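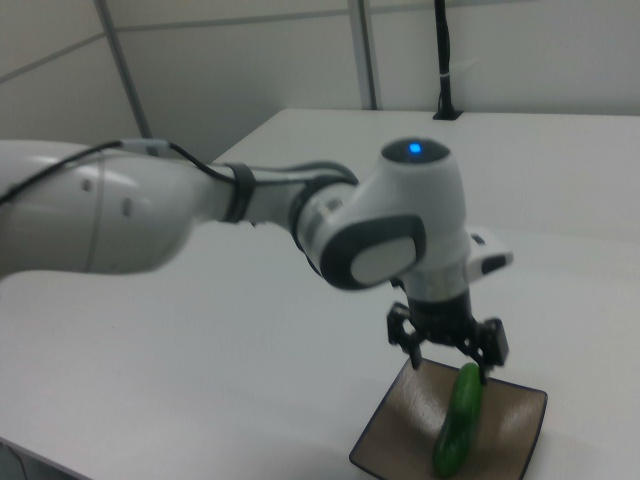

Why would I put a cucumber on a plate before I've cut it, asked Kalliopi Katsaros in the first group talk, when the board is right there and the plate only has to be washed afterward? Half the room agreed with her at once, and the other half looked puzzled that anyone would set a vegetable straight down on the table. We could not have hoped for a better start to this part of the work.

Home Issues Methods Notes Data Contact

Search this site Enter a word or author Go

October
By Lambros Gkikas, Athina Panagiotou and Themis Rallis

4.2 Resting places for whole vegetables

Section 4.1 dealt with food that had already been cut. We now turn to the short time in which a vegetable is out of the fridge or the bag and still whole. Kitchen studies tend to pass over this stage. Our diaries are full of it! People wrote about it far more than we had asked them to, often in the margins, and some of the liveliest pages in the whole set are about a single cucumber waiting for its turn.

The entries come from 160 households in Bridimcombe, who kept the Guka kitchen diary while making their evening meal. Together they gave us 3000 usable entries. For each one, the cook wrote down the vegetable, where it was first put down, what was under it, and what happened next. We used the cooks' own words for the surfaces wherever we could, so "the blue dish" stayed the blue dish and was only later grouped with other small plates.

The pairing in Figure 4 is a green cucumber with a small brown square plate on a white table. We settled on the cucumber for the group talks after reading the diaries, where it caused more disagreement than the tomato, the onion or the carrot. An onion seems to be at home anywhere. A tomato gets a bowl. A cucumber is long, it is usually eaten with the skin on, and it can roll, and each of those facts pulls the cook in a different direction.

Figure 4. A green cucumber and the small brown square plate, on the white table.

Length came up first. Several cooks said that a vegetable sticking out past the rim looked wrong to them, and that they would sooner use no plate at all than one that was too short. Others laid it corner to corner, and here the square plate has a real advantage over a round one of the same width, as the diagonal gives more room. We were delighted to find this trick written down by people who had never met. One diary has a little drawing of it with an arrow and the word "fits."

Rolling came up next. Cooks who used a flat board or bare table often described some kind of stop: a folded towel, the knife handle, the side of a bowl. Cooks who used plates mentioned stops much less. A raised rim does the same job without anyone having to think about it, and we suspect that this explains part of the plate habit even among people who say they do it "to be clean." Grigoris Tsolakis told us he had used a saucer under cucumbers for years and had always thought of it as manners.

Color was a surprise. We had asked nothing about it, yet dark plates turned up again and again in the notes, mostly brown ones. Two reasons were given. The first was that green looks good against brown, which we are happy to report and have no wish to argue with. The second was more practical: on a pale table, a dark plate marks the spot where food goes, and children and guests leave that spot alone. One cook called hers "the parking space," and the name has stuck in our own office.

We also looked at time. When the cucumber was to be cut within 20 minutes, the board was the favored place, whatever the household's habits were otherwise. With a longer wait, the plate took over. In 19 households the plate was used every time, with no link to the wait, and these same households nearly always served the slices on it too. For them the plate was the start of serving, and the cutting board was a brief stop along the way. We find this a lovely result, and it changed how we think about the order of tasks set out in Section 2.

Some limits should be kept in mind. The diaries cover evening meals only, and a cucumber put down at noon for a sandwich may well be treated differently. Small kitchens with little clear surface are also hard to read, as a plate there may simply be whatever was within reach. Tripathi, one of the two neighborhoods in the sample, has many kitchens of this kind, and its entries lean toward boards laid over the sink. Nultia, the other, has more room at the table and more plates in use.

The follow-up talks, reported in 4.3, ask the same questions about bread, which several cooks brought up on their own and felt even more strongly about.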